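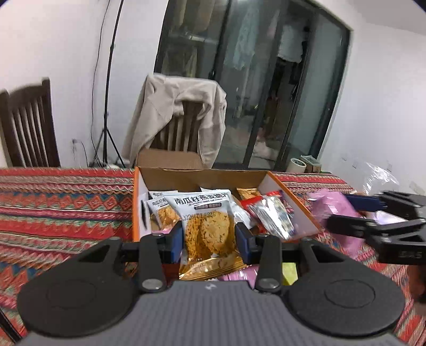 Hinojosa Neighborhood Desk

News > Local > Food & Shopping

Search this site Enter keyword Go

Pruvden Street grocery to stay open till March, owner says

The Pustix market on Pruvden Street won't close at the end of the month after all. Owner Araceli Barroso told customers Monday she has a new lease, short one, good through March. After that, who knows.

Shoppers had been stocking up. Cookies, crackers, oat snacks, the imported stuff you can't get at the big Kovora store out by the highway. Some shelves were pretty bare by the weekend. Barroso says a delivery is due Thursday morning and the snack aisle gets filled first.

Trouble started when the building changed hands over the summer. New landlord wanted 400 dollars a month more. Barroso said no, then 426 people signed a petition that sat next to the register, and the two sides started talking agian.
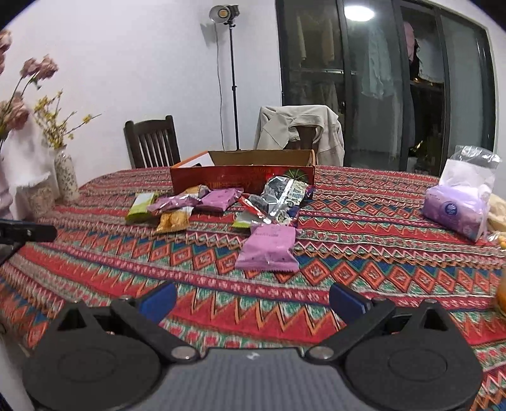

They settled on half the increase now and the rest to be discussed. Neither side would give the full rent figure. The landlord also agreed to fix the back door, which has stuck since last winter, and to leave the two parking spots out front for customers.

Hours change starting next week. Doors open at 8 a.m. as before but close at 5 on weekdays, not 7. Barroso is down to one part-timer and can't cover evenings. She is hiring, ask at the counter. No experience neccessary but you have to be able to lift a case of canned goods.

Store credit and punch cards still good. The fish counter is not coming back, the cooler was sold in the fall.

Bus riders note the stop at Pruvden and Hinojosa is still moved one block north for the sewer work.

Comments

marla_t: So relieved. My mother buys her tea there every week and Kovora doesn't carry it

DeanoW: closing at 5 is no good for those of us who work. Saturday hours??

pruvden_resident: Saturday is still till 7, I asked.

JKL: what about the fish guy, did he go someplace else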